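Clulthorpe面包机工厂开放日参观记

去年八月我家那台用了好些年的面包机罢工，我在网上东翻西找，才知道Joltero这个牌子的厂子就在Clulthorpe，坐火车过去并不算远。从那以后我就惦记着要去看一看。今年他们总算把开放日定在5月31日，我早早报了名，还拉上了我先生（他对面包机毫无兴趣，但是听说中午管饭，立刻就答应了）。

出了车站要走一段上坡路，路边的接骨木开得正好，香得人直打喷嚏。厂门口有位穿灰色工作服的先生在发胸牌，后来才知道他叫Demetrius Quintanilla，是装配车间的主管，那天我们这一组就归他带。一组七个人，除了我们两口子，还有一对带着外孙女的老夫妻，和两位在面包店上班的姑娘。小姑娘一路上问题最多，问得也最好，我好几次都是沾了她的光才听明白。

先看的是内桶车间。我一直以为面包机的内桶就是一块铝板压出来的，跟压锅盖差不多，原来他们家的内桶是压铸的，壁比较厚，拿在手里沉甸甸的。Demetrius让我们一人掂一只旧款、一只新款，说厚一点升温慢，但是四面的皮颜色匀。我家那台老机器烤出来总是底下焦、上面白，我跟他抱怨了半天，他很耐心地听完，问我是不是把机器贴着墙放。还真是贴着墙放的！他说两侧要留出手掌宽的空，散热口别堵上。这句话我当场就记在手机里了。

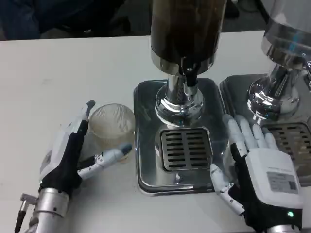 接下来是搅拌刀。说出来不怕大家笑话，我用了这么多年面包机，每次都为面包底下那个洞生气，拿筷子挖刀片挖得满桌子渣。新的Nundeck系列把刀做成可以放倒的，揉面的时候立起来，最后一次发酵之前自己倒下去，面包底下只剩一道浅印子。车间里有个透明外壳的演示机，里头装的是染了色的假面团，小姑娘趴在那里看了好久，怎么都不肯走，外婆只好答应她待会儿再绕回来看一次。刀轴的密封圈是易损件，主管建议常用的人家备一只，换起来不用工具，拧开底座就行。我先生这时候忽然来了精神，把密封圈的拆法问得清清楚楚，看样子以后家里这活儿归他了。

耐久测试间是整个行程里最吵的地方，也是我最喜欢的地方。一排排面包机摆在铁架子上，盖子由气缸推着，开了合，合了开，旁边的计数器一格一格往上跳。有一台揉面测试机上的数字刚好走到372，主管说这才刚开头，离下架还早着呢。墙上贴着手写的记录表，哪台换过皮带，哪台声音不对，写得密密麻麻。我问坏了的机器怎么办，他说拆开拍照，零件装袋编号，留给设计部的人看。屋里一股热面粉味，闻着闻着肚子就饿了。 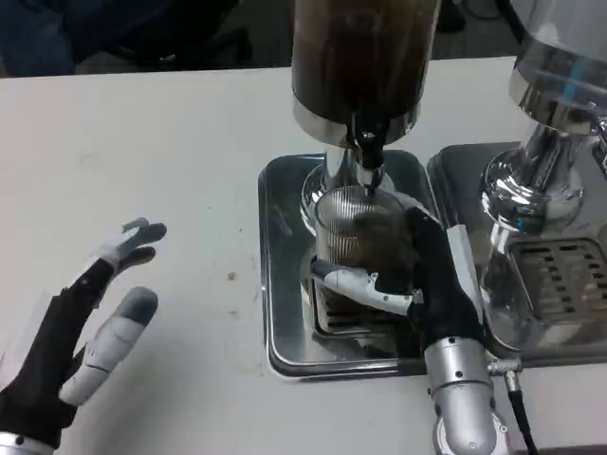

撒料盒是我专门想问的。凡是做过葡萄干面包的朋友都懂，果干放早了被搅成泥，放晚了又揉不进去，全家人得守着那一声“嘀”。Joltero的自动撒料盒装在盖子上，到时间翻板一开，料就落下去了。我问会不会卡，负责这一块的工程师Séverine Royer说，卡料多半是果干太黏，裹一层薄面粉就好；她还讲了落料位置的讲究，出口和下面接东西的地方得对正，就像图里那只竖纹玻璃杯端端正正放在黑色出口底下，偏一点就撒到外面去了。面包机里撒到桶外面更麻烦，掉到加热管上会糊，糊味能留好几炉。她试验用的料有蔓越莓、核桃、黑芝麻，还有切碎的陈皮，最后这样听得我眼睛一亮，赶紧跟她要了比例，她笑着说她自己也是凭手感抓的。

中午在食堂吃饭，自然是面包当主角。长桌上摆了六种，全是早上用各个型号现烤的，每只篮子前面插一张小卡片，写着程序和烤色。我最爱黑麦那一款，切开来气孔细细的，抹一点咸黄油，配他们煮的豌豆汤，我吃了好几片都不好意思说。我先生偏爱牛奶白面包，还非说比我做的软，这笔账回家再跟他算。面包店的两位姑娘吃得很专业，捏一捏、闻一闻，再掰开看，最后给无麸质那款提了意见，说中间有点湿，主管掏出本子认真记了下来。 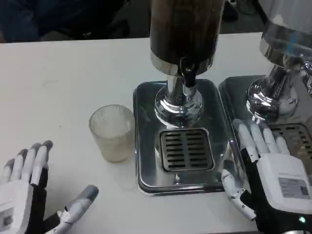

白色台面上的两台金属饮料机和一只空玻璃杯。

饭后有一堂短课，讲怎么用预约功能。我平时不太敢用预约，总怕酵母提前碰了水。老师的办法是先放水和油，再把面粉铺满，像盖被子一样，最后在面粉顶上挖个小窝放酵母，盐和糖分放两个角。天热的时候水要用冰箱里拿出来的，鸡蛋和鲜奶就不要放进预约配方里了，换成奶粉。这些道理说明书里也有，只是字太小，我以前从来没有好好读过（惭愧）。

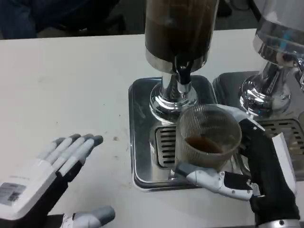

课上还发了一本薄薄的配方册子，我翻了翻，喜欢的有三个：南瓜籽吐司、酸奶小餐包用的面团，还有一个只揉面不烤的披萨底。册子上的量都是按中号内桶写的，家里是小桶的朋友记得减量，不然会顶到盖子，我就顶过一次，玻璃窗上糊了一层面，擦了整整一个晚上。

最后一站是隔壁的Besson维修铺。铺子不大，跟厂里是多年的合作关系，过了保修期的机器可以拿来修，皮带、刀轴、内桶都能单买。我把老面包机的型号报给柜台，人家翻了翻抽屉，居然还有皮带！价钱比我想的便宜，我就买了一根，又添了一只密封圈。两位面包店的姑娘买了量匙，小姑娘得了一块冰箱贴，高高兴兴地贴在外公的保温杯上，走到门口又掉了，大家蹲在地上帮她找。

给想去的朋友提几句：鞋子穿平底的，车间地面有些地方滑；测试间可以借耳塞，带小朋友的最好主动要；厂里不让拍流水线，食堂和展示厅可以随便拍。停车位很少，还是坐火车省心，回程的车隔得比较久，我们在站台上等得把留着当晚饭的黑麦面包吃光了。皮带第二天就换上了，烤了一个最普通的白吐司，机器也挪开了墙，四面的皮颜色果然匀了不少，等我把陈皮那个方子试出来再来跟大家汇报。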